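4.2 Cables and the order of work

The towers in this part of the study came to the Dudura workshop from offices in Stodbridge, 73 in all, and were stripped by hand over the spring. Memory modules and drives were dealt with at intake under the Kostolum procedure (Section 3) and are left out of the timings below. What remained in each case was the motherboard with its processor, the power supply, the cabling and a varying amount of plastic trim.

We had expected the screws to take up most of the working time. In the first batch of 29 machines the larger share went on cables: finding where each one ended, working out which latch held it, and drawing it out past the others without pulling on the board. Screws were slow only where a head was damaged. For this reason the later batches were logged by connector as well as by fixing.

Figure 3. Open tower with data and power cables attached to the motherboard.

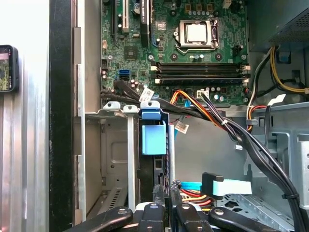 Cable labels were the most useful aid to sorting and also the most frequent cause of snags. Most machines had at least one, put on by the maker of the cable or the assembler of the machine, and in many cases it carried a part number that could be matched to our parts list without unplugging anything. The labels in Figure 3 are of the usual sort: a white barcode label is wrapped around the black data cables, and a second tag hangs from a cable against the grey metal of the case. A wrapped label keeps several cables together, so they have to come out as a group or the label must be cut first. We cut it only when the cables were going to different bins. A hanging tag does no harm while the cable is in place, but it catches on the edge of a cable guide when the cable is pulled through, and torn tags could not be read at the sorting bench. Zip ties caused less trouble. The small white one in Figure 3 binds a thin bundle of dark wires to the orange, yellow and black wires of the power connector, and ties like it were snipped with side cutters at the start of the work on each machine.

Data cables were released before power cables. They lay across the lower part of the board in most of the towers and had to be moved before a hand could reach the main power connector comfortably. The plugs are light, and on older boards the plastic shroud of the socket can break if the plug is rocked from side to side. A broken shroud was recorded as damage to the board, even where the contacts were sound, as the Czarnecka depot does not accept such boards for resale.

The main power connector was then opened by pressing its latch and lifting straight up. Where the latch faced the wall of the case there was little room for a thumb, and a flat plastic lever was used. The power supply was unscrewed and lifted out with its leads coiled and taped.

Processors were left in their sockets until the board was on the bench. Removing them in the case saved a short time per machine, but in 6 machines of the first batch it led to bent contacts or a lost retention part, and the practice was stopped.
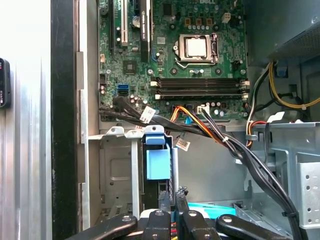
Section last changed: April

Boards were graded with the retention lever closed. On a board such as the one shown directly before this paragraph, the metal bracket, the lever and the processor's heat spreader can be checked together from above, and the memory slots can be looked over in the same pass for missing or cracked latches. Expansion slots were checked last. We used 3 grades: fit for resale, fit for parts, and scrap. A board with a missing slot latch went into the second grade unless a latch of the same colour and pattern could be taken from a scrap board.

The colour of a connector was recorded but not used to sort parts. Blue SATA ports and black ones were found to be equally likely to hold a cable firmly, and the colours differed between boards of otherwise similar layout. Cable length mattered more at the sorting bench. Short data cables were in steady demand for repairs, while the longest ones were kept only if the label was still readable. Power leads fixed to the supply were not measured.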